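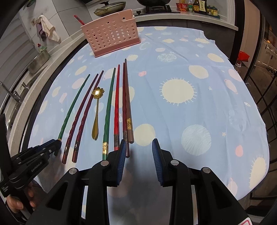
젓가락 짝 맞추기 모임, 동네 부엌에서 9월까지 이어진다

입력 2020년 7월 20일 월요일

서랍 속에서 짝을 잃고 굴러다니던 젓가락들이 식탁 위로 나왔다. 생활 모임 '세마소라(Semasora)'가 여는 '수저통 다시 채우기'가 이번 달 문을 열었는데, 첫 모임부터 신청이 금세 마감될 만큼 반응이 뜨겁다. 집에 있는 수저를 몽땅 꺼내 와 색과 길이를 견주어 보고, 짝을 찾아 주고, 쓰기 편하게 다시 꽂아 두는 것이 모임의 전부다. 그런데 이게 정말 재미있다!

모임을 이끄는 쿠숨 아와스티(Kusum Awasthi) 씨는 한국에 와서 가장 먼저 마음을 빼앗긴 살림이 젓가락이었다고 한다. "시장에 갈 때마다 한 벌씩 샀어요. 손잡이 쪽에 무늬가 있는 것, 비틀린 모양으로 깎은 것, 금색 띠를 두른 것… 그러다 보니 어느 날 서랍이 안 닫히더라고요." 그때 수저를 전부 꺼내 식탁보 위에 늘어놓고 한나절을 보낸 것이 모임의 시작이 됐다.

식탁에는 하늘색 식탁보를 깐다. 해와 별, 고리를 두른 행성, 작은 로켓이 그려진 천이다. 어린이 참가자들이 특히 좋아하고, 어른들도 자리에 앉자마자 무늬 이야기부터 꺼낸다. 진녹색과 자주색, 빨간색 젓가락을 이 천 위에 올리면 비슷비슷해 보이던 색의 차이가 또렷해진다. 꽃 모양 머리가 달린 금색 숟가락은 모임에서 가장 인기 있는 물건이다. 다들 한 번씩 들어 본다.

순서는 단순하다. 먼저 수저통을 비우고 젓가락을 한 방향으로 나란히 눕힌다. 굵은 쪽을 몸 쪽으로 맞추면 장식이 한눈에 들어와 짝을 찾기가 훨씬 수월하다. 다음은 색이다. 자주색과 밤색은 서랍 안에서는 같은 벌로 착각하기 쉬운데, 밝은 천 위에서 보면 금방 갈린다. 마지막으로 끝의 굵기와 길이를 맞대어 본다. 짝이 확인된 것은 씻어서 말린 뒤 수저통에 꽂고, 끝내 짝이 나오지 않은 것은 따로 모은다. 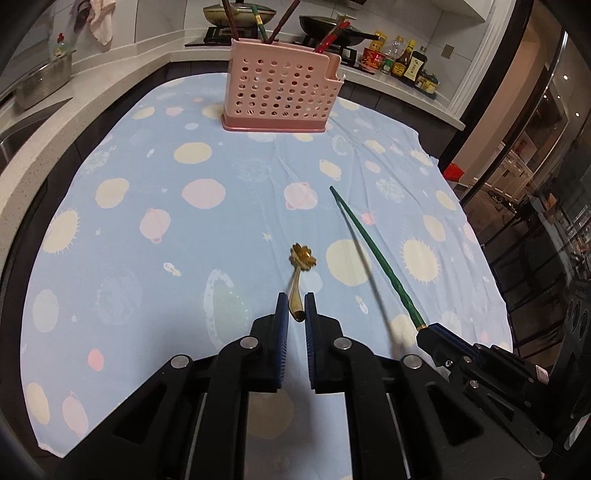 구멍 뚫린 수저통, 자리를 나누면 편하다

수저통도 이야깃거리다. 아와스티 씨가 쓰는 것은 동그란 구멍이 격자로 난 분홍색 플라스틱 통으로, 한쪽에 높이가 낮은 칸이 붙어 있다. 그는 색깔별로 자리를 정해 두라고 권한다. 같은 색끼리 모아 꽂아 두면 상을 차릴 때 손이 덜 가고, 한 짝이 비었을 때 바로 눈에 띈다는 것이다. 통풍이 되는 통이라도 바닥에 물이 고이는지는 자주 들여다봐야 한다는 당부도 잊지 않았다.

참가자들의 방식은 제각각이다. 식구마다 색을 하나씩 정해 둔 집이 있는가 하면, 손님용만 따로 묶어 높은 선반에 올려 둔 집도 있다. 무늬가 전혀 다른 두 짝을 일부러 한 벌로 쓰는 참가자도 있었는데, 들고 온 사진을 보니 제법 잘 어울려서 박수가 나왔다. 아와스티 씨도 그 자리에서 따라 해 보겠다고 나섰다. 길이만 맞으면 색은 달라도 괜찮다는 쪽으로 의견이 모였다.

짝 없는 젓가락은 버리지 않는다. 모임 장소 입구에 마련한 '외짝 바구니'에 넣어 두면 다음 참가자가 뒤져 보고 필요한 것을 가져갈 수 있다. 지금까지 바구니를 거쳐 새 짝을 만난 젓가락이 38벌이다. 그중 한 벌은 이웃한 아파트에 사는 두 참가자가 같은 가게에서 산 것으로 밝혀져 한바탕 웃음이 터졌다. 둘은 서로 양보하다가 결국 가위바위보로 주인을 정했다.

집에서 혼자 해 보려는 사람에게는 욕심을 내지 말라는 조언이 돌아온다. 서랍을 한꺼번에 뒤엎지 말고 매일 쓰는 수저통 하나부터 시작하라는 것이다. 식탁에 천을 한 장 깔면 젓가락이 굴러떨어지지 않고, 칠이 벗겨진 곳이나 끝이 닳은 곳도 잘 보인다. 갈라지거나 거스러미가 인 것은 식탁에서 은퇴시킨다. 화분 지지대로 쓰는 참가자가 많고, 손잡이 장식이 예쁜 것은 책갈피 삼아 간직하기도 한다.
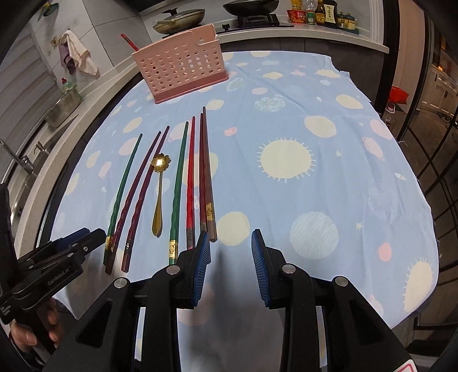
숟가락은 조금 다르게 다룬다. 장식 숟가락은 굴곡진 부분에 물때가 남기 쉬워 부드러운 솔로 결을 따라 닦고, 마른행주로 한 번 더 훔친다. 금색 제품은 거친 수세미를 피하는 것이 좋다. 젓가락과 한 칸에 빽빽하게 꽂으면 서로 긁힐 수 있으니 아와스티 씨는 숟가락만 서랍에 눕혀 보관한다고 했다.

정리를 마친 뒤에는 그날 짝을 맞춘 수저로 간단한 음식을 나눠 먹는다. 첫 모임의 메뉴는 비빔국수였다. 설거지까지 다 같이 하고 나서야 끝이 나는데, 다들 자기 젓가락을 챙기느라 개수대 앞이 가장 시끌벅적했다.

다음 모임부터는 생활 공방 '스탈라(Stala)'도 힘을 보탠다. 수저를 감싸 들고 다닐 수 있는 천 주머니를 함께 만드는 시간이 더해지고, 자투리 천은 공방에서 내놓는다. 바느질이 처음이어도 괜찮다. 주머니 본은 모임이 끝난 뒤에도 가져갈 수 있다.

모임은 9월까지 2주에 한 번씩 열리며 참가비는 재료비를 포함해 1000원이다. 집에서 쓰는 수저와 수저통, 마른행주 한 장을 챙겨 오면 된다. 어린이는 보호자와 함께 참가할 수 있다. 신청은 세마소라 게시판에서 받는다. 외짝 바구니에 젓가락만 넣고 가고 싶은 사람은 신청 없이 모임 날 들르면 되고, 깨끗이 씻어 말린 것만 받는다.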